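Killdale Shared Workshop
Search projects, members, tools
Home build report: Does a low-cost printed arm tidy a table?
Student: Golnar Ghasemi
Supervisor: Mogens Vestergaard
July 29, 2022

1. Why I did this

The Jernico kit page promises that a beginner can have the arm "helping out at home in a weekend." I didn't believe it, and I still don't. My proposal was to build the arm, put it on a normal table with normal toy bricks, and find out how much of the helping was done by the arm and how much by the person standing next to it. Mogens signed off on it as long as I kept notes on the failures too. There are plenty of those.

I built it in Killdale with Man-sik Kwak, who had already put together one of these and warned me about the wrist.

2. The build

The parts are red plastic and the joints are servos. The instructions are fine up to the elbow and then get vague. Two of the joints can be put together 90 degrees off and will still screw down tight, so you only find out when you power up and the arm folds the wrong way. I had the wrist apart 4 times.

The cables were the other problem. The guide shows them clipped flat against the links. If you do that, the elbow pulls them tight near the end of its travel, so we left slack. It looks messy and it can snag, but I would choose a loop over a torn connector.
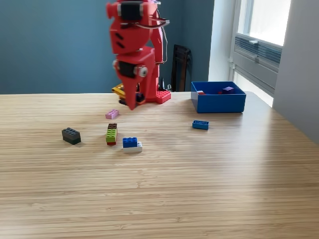 Fig. 1. Gripper low over the table, with the blue box at the right.

3. The task

Pick up a brick, carry it to the blue box, let go. That was all. The kit's own demo uses foam cubes, and I think that choice tells you a lot. Foam squeezes. A hard brick turns in the fingers when they close off center, and then it's either gripped by one corner or it's on the floor.

I used single bricks, short stacks, a minifigure and a small construction vehicle. Stacks are a good test of a gripper because a person picks one up without thinking. The arm has to approach at the right height or it pushes the top brick off, and it has no idea that it did.
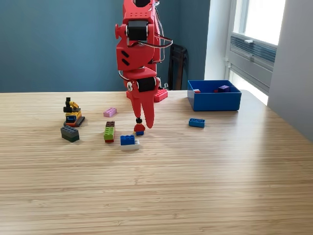

Fig. 2. Minifigure in front of the gripper, stacked bricks to the left.

4. Control

I drove the arm by hand first, using the slider program that comes with it. Then I recorded moves and played them back. Playback is what most of the online videos show, and people in the comments call it "smart." It isn't. Move the brick by the width of a finger and the arm closes on air with total confidence.

Sabine Lammers suggested I try the Fokora software, which is supposed to learn from recorded runs. I set the step limit to 2000 per run and the servo speed to 203, which was as fast as I could go before the elbow started to shake. My honest view is that I collected too few runs to say anything about the learning part, and I'm suspicious of anyone who says otherwise from a similar amount of data.

Daylight was a bigger deal than I had planned for. The table is beside a window and the wood gets a shine on that side. Jaanus Dzene thinks this hurts the software more than the cheap motors do. I think he may be right, but I didn't test it properly, so it stays a guess.

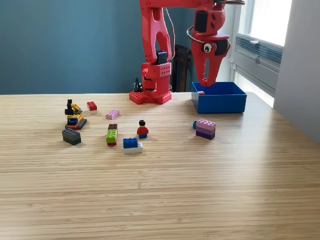
5. What went wrong

- Fingers: the tips are long and narrow. Good for reaching between bricks, bad for holding anything wide.
- Box rim: the arm sags a little when stretched out. A path that clears the rim with empty fingers may not clear it with a brick.
- Base: it creeps on a smooth table. Every recorded position is then wrong by the same small amount, and it took me far too long to notice.
- Power: the Løken supply I started with dropped out whenever several joints moved together. Swapping it fixed the problem. The kit page doesn't mention this.

6. Cost in time

I logged 1050 minutes on building and repairs before I had a setup I would let another person use. So much for a weekend. A person can clear the same bricks off the table in less time than it takes the arm to find its home position.

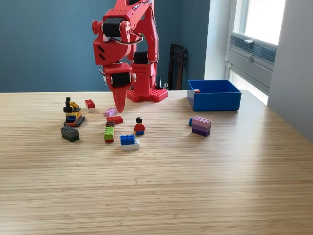
Would a more expensive gripper have solved the dropped bricks?

Partly. Softer or wider fingertips would help with corner grips, but the sag and the creeping base would still put the fingers in the wrong place.

7. Where this leaves the project

I would build it again to learn about joints and wiring. I wouldn't build it to tidy anything. In October I want to clamp the base, cover the window, and repeat the playback test with the same bricks in marked spots. Man-sik has offered to reprint the fingers with a flatter inside face. I've told him I'll believe it when it picks up a stack.

4 comments
12 shares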